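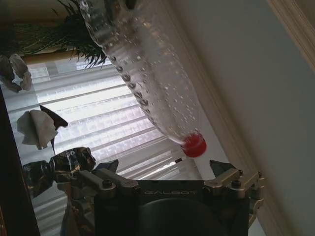 Slide 4. Wrist view, clear bottle with a red cap, fingers open.

Leave this up while you talk. Point to the cap first, then the blinds.

We collect examples one task at a time. At Pladov the task was picking up litter: bottles, tissues, wrappers, paper. An operator drives the arm and we record the wrist camera and the joint positions together. Each take runs 30 seconds at most.

Clear plastic is the hard one. The blinds show through the bottle, and with daylight behind them the slats wash out in the middle. The droplets inside catch the light too. The red cap is easy to find, so the first model went for caps. Say this slowly, people ask about it later.

What we changed: 8 bottle types, some with no cap. Blinds open for half the takes, closed for the other half. Operators start from 11 arm poses, tilted ones included.

We kept more than 100 takes per bottle type. Failed grasps stay in, with a label. Lambrechts wanted them removed. Cerell wanted them kept, and we went with Cerell.

If asked about labels: done in Bindo, by the operator, right after the take. Monday's batch was labeled a day late and we had to redo it.

Skip the storage numbers if short on time. Next slide, the failed grasps.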